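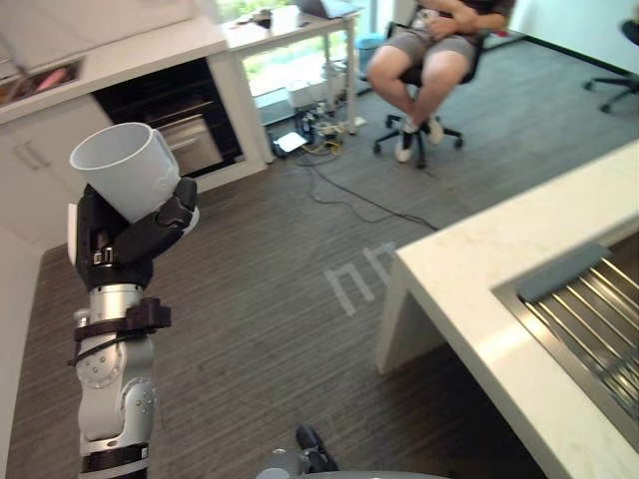
6 July 2026 - kitchen bench, notebook of Iulian Marinescu

Task today: mugs and plates between counter, sink rack and dishwasher. Seung-woo Choo on supervision, I was writing and resetting.

First, the question from last week, because Seung-woo asked me to put my opinion on paper. Can the machine do the dishes chore yet? My answer is still "parts of it". We have 2924 recorded grasps in the log since the Murkano controller was installed, and the mug is no longer the problem. The fingers close well around the body of a mug if it stands alone. With the handle turned to the palm side it is less sure, and I prefer that we keep these trials in a separate list.

What takes the time is everything between the grasps. A person who empties a rack does not stop to think where the next free place is. Our planner stops each time. I measured 57 seconds for one mug, from first contact to release, and most of it was waiting. 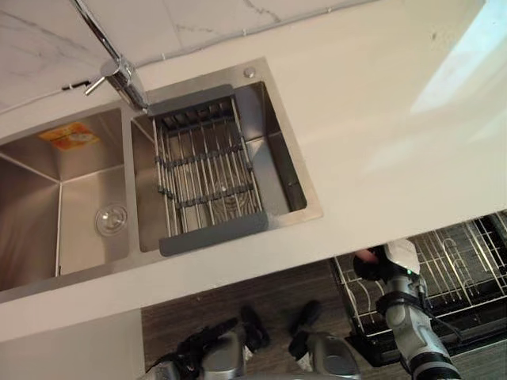 The lower rack is the part I worry about more. The tines are thin and part of them are black, so the depth data has holes exactly where we need to place a plate. Also the approach from above the edge of the rack is tight, the wrist straps come near to the tines when the arm goes low. Seung-woo wants to try a flatter approach angle. I agree, but only after we fix the speed limit in the last centimeters - the Navora settings are too optimistic for steel wire.

The roll-up drying rack over the sink is easier for placing, I think, but it is not fixed to anything. If we push on it sideways it can slide. To check: silicone strips on the rim, how much force before they move.

Sequence 452 has a wrong label, it says "plate" and it was a mug. Corrected by hand.

To do:
- repeat 16 placements in the rack with the slower approach
- strap on the arm: look for a lower position, cable must keep its loop
- ask Seung-woo for his notes about the faucet lever, we did not plan any motion near it until now
- mugs with handle at palm side, separate list (mine)

Full load without a person helping: I keep September as the date, but I wrote it in pencil.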